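Anyone else fighting drafts in an old rental?
Posted by mossy_ledger, 18/02/2020

mossy_ledger
Okay so I moved into the downstairs half of a house in Kokulbridge in September and I thought I was being very smart because the rent was low. Then the first gas bill came. Then the second one. I keep the thermostat at 64 and I still sit on the couch in a hat. My landlord says old houses "breathe" and I should get used to it. Is there anything I can do that doesn't cost a fortune and won't lose me my deposit? I have $100 to spend, tops.

pturner_ish
Window film! The shrink kind you go over with a hair dryer. It looks a little goofy if you get wrinkles but it made a huge difference in our bedroom (my wife hated it for one day and then stopped noticing). Take it down slowly in the spring, warm the tape up first or it'll pull paint.

DaiStreetDan
Gonna disagree with the film. I did every window in my place on Dai Street two winters in a row and saved next to nothing. The air was coming in under the baseboards the whole time. Film is what people do because it's easy to see that you did something.

pturner_ish
Well, it worked for us, Dan. Different houses.

mossy_ledger
How would I even know where it's coming in? I've been walking around holding my hand out like a crazy person.

kettle_on_low
Incense stick on a windy night, furnace off, and go slow. Watch the smoke. I start with doors, then the spots where wall meets floor, then outlets on outside walls. Glass doors are the ones I'd worry about most, all those little panes and every one of them has an edge. And wood floors, oh boy. Pretty to look at and so cold on the feet in February. 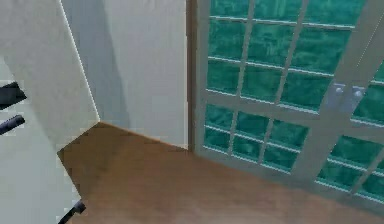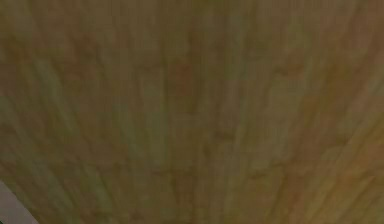
Drukcombe Home & Repair Club – Members' Board

kettle_on_low
Anyway, do the incense thing before you buy anything. I spent $70 on weatherstrip once and put most of it on a door that was fine.

aiguo_liao
Aiguo Liao here, I used to do insulation work over in Pustura. Kettle has it right about checking first, but I'd go to the basement and the attic hatch before any door. Warm air leaves at the top of the house and pulls cold air in at the bottom. If you're downstairs, you're getting the bottom end of that. Ask whether you can get into the basement. Look along the sill where the framing sits on the foundation. If you can see daylight, there's your gas bill.

mossy_ledger
I do have basement access! Laundry's down there. I'll look tonight.

DaiStreetDan
What Aiguo said. Rope caulk is your friend for this, it peels right off when you move out. Don't let anybody talk you into spray foam in a rental.

sunporch_sal
Can I be the grump and say the landlord should be paying for this? Ask in writing. Mine gave me 30 bucks off one month's rent for doing my own door sweeps, and all I did was send him the receipt and a nice note.

pturner_ish
Must be nice! Ours wouldn't fix a leaking tub.

sunporch_sal
You still ask. Worst he says is no.

kettle_on_low
Also rugs. Thick ones with a pad under them. They won't stop a draft at all, but your feet will stop telling you the house is freezing, and for me that's half the misery. Thrift stores usually have a pile in the back.

DaiStreetDan
Rugs are cheating.

kettle_on_low
Then I'm a cheater with warm feet, Dan.

mossy_ledger
Update! Went down with a flashlight. There's a gap behind the dryer I can get two fingers into, where some old pipe used to go out. I could feel the cold pouring through it. I stuffed a rag in there for now. What do I close it up with for real?

aiguo_liao
Backer rod if the gap is long, or a bit of rigid foam cut to fit, then rope caulk around the edge. First make sure it isn't the dryer vent or an air intake for the furnace. If you see a louver or a screen on the outside, leave it open and take the rag out tonight.

mossy_ledger
Just went out and checked, no louver, only a ragged hole with leaves in it. I'm off work Thursday so I'll get the foam then. Sal, I'm writing the landlord too.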